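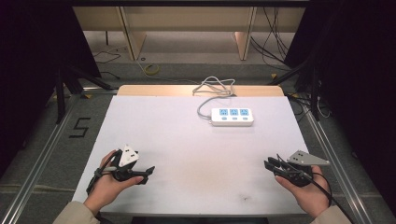
Bench wiring was the last part of the workstation refit our group completed for the Kirnen study area, and it took longer to settle than the furniture. The brief asked for mains power at the bench top so that students could charge laptops and run small equipment without reaching behind the table. We compared a fixed outlet mounted under the rear edge with a portable power strip laid on the surface. The portable option was selected. The white strip is placed lengthwise to the user with its three sockets facing up and its grey cord leaving from the left end, towards the back of the table. Lizelle Pillay prepared the layout drawing and Hendrik Fourie checked it against the faculty's electrical safety notes.

Method

Each group member plugged in and removed a standard plug at every socket, first with the strip parallel to the rear edge and then turned at right angles to it. Trials were repeated in 4 strip positions. We recorded whether the strip shifted, whether the plug seated fully on the first attempt, and whether the cord dragged on the timber edging.
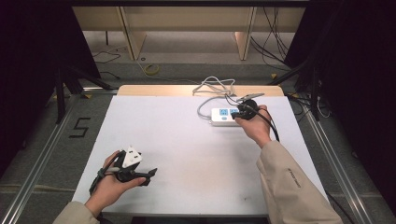 The parallel orientation gave fewer shifts in all positions. At right angles, the strip tended to slide away from the user as the plug went in, and a second hand was needed to hold it. Sibusiso Le Roux noted that bulky plugs covered part of the neighbouring socket in both orientations - this is a limit of socket spacing and can't be corrected by layout.

Cord management remains unresolved. The excess length gathers in loops at the rear edge, where it can catch on items passed across the table. A shorter lead would fix this, but the Jekberg supply list had none in stock in April. We recommend 2 adhesive clips at the back and a colour label on the lead for each bench. Wiring for the remaining benches is covered in Section 5.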